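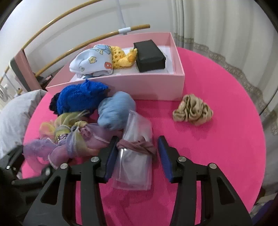
Start with the doll's hair, Ileana Furtună told me, and the rest of her will follow. Good advice! I'd gone to the Garkby toy menders for one afternoon in November and stayed until they put the lights out.

Home & Hands | Making and Mending

What a glorious muddle a mending table is. Bright pink cloth, knitting in royal blue, a scrap of beige satin waiting its turn, and a doll in lavender tulle with peachy yarn hair going every which way. Trinidad Henríquez combs yarn with her fingers, one strand at a time, and keeps offcuts for years (a bit of yellow crochet can become a shawl, a hat, a blanket). Bring 10 pins and a small needle.

Comments

Nicanor: My sister's doll needs a new collar, is lace hard to sew on?

H. Cisternas: Tack it first, Nicanor.

Home Features Patterns Letters Back issues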